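Wednesday bench thread: wiping down and checking plastic shells, rubber edging, small screws and cable. Mostly about screws.
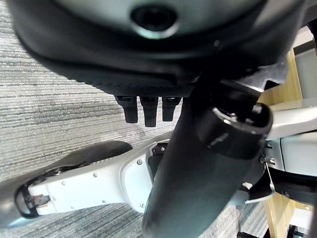

**2/** Work top down. Dust from an upper part lands on whatever is below it, so a lower shell cleaned first gets cleaned twice. Power off and joints supported before any of this.

**3/** White plastic: microfiber, barely damp, one drop of dish soap in the rinse bowl. No acetone. Isopropyl only after a test on an inside face, and I wait 20 minutes before judging the test. Some plastics craze slowly.

**4/** The seam between two rounded panels collects gray grime. A soft toothbrush held flat along the seam gets most of it. A brush held end-on pushes it inside.

**5/** Screws. Small silver screws in a plastic shell need much less torque than people give them. Turn backward by hand until you feel the thread drop in, then go forward. If it resists in the first turn, back out and start over.

**6/** Keep them in order. I use a strip of masking tape, sticky side up, and lay the screws on it in the layout they came out of. Pen the panel name on the tape. A magnetic dish is faster and loses the order.

**7/** Two lengths in one panel is common. A long screw in a short hole will dimple the outer face, and the dimple doesn't polish out. I have tried 2000 grit followed by plastic polish. It leaves a shiny dimple.

**8/** Textured rubber edging: dry brush first, then damp cloth, then air dry. Anything that leaves a film is out, including the silicone spray everybody keeps under the sink. Lint sticks to the film within a day.

**9/** Glossy round windows and lens-type covers get their own cloth. Blow off loose grit before the cloth touches anything. Same order as eyeglasses.

**10/** Cable that passes a rotary joint: look at it at both ends of travel, with the joint moved by hand only if the manual allows it. You want slack at each end and no shiny patch on the jacket. A shiny patch means it is rubbing on something.

**11/** If there is a shiny patch, don't tape over it. Log it, find the edge it rubs on, and fix the edge. 400 grit on a folded card takes down a molded burr in a couple of minutes. Vacuum the dust as you go.

**12/** Hinges: wipe, look, leave alone. Most small metal hinges I get asked to oil needed a wipe. Oil next to rubber pads is a separate problem, and a slow one.

**13/** Krešimir Ristić asked whether I use thread locker in plastic. No. Many formulas attack it, and the crack shows up at the screw boss weeks later. If a screw keeps walking out, check whether the hole is stripped.

**14/** Log sheet columns, for those who asked in March: panel, screw length, cable jacket, edging, initials. The Halotar template has 12 more columns and I have never filled them in.

**15/** Next thread is driver bits, specifically worn ones. If a bit wobbles in a clean screw head, throw the bit out.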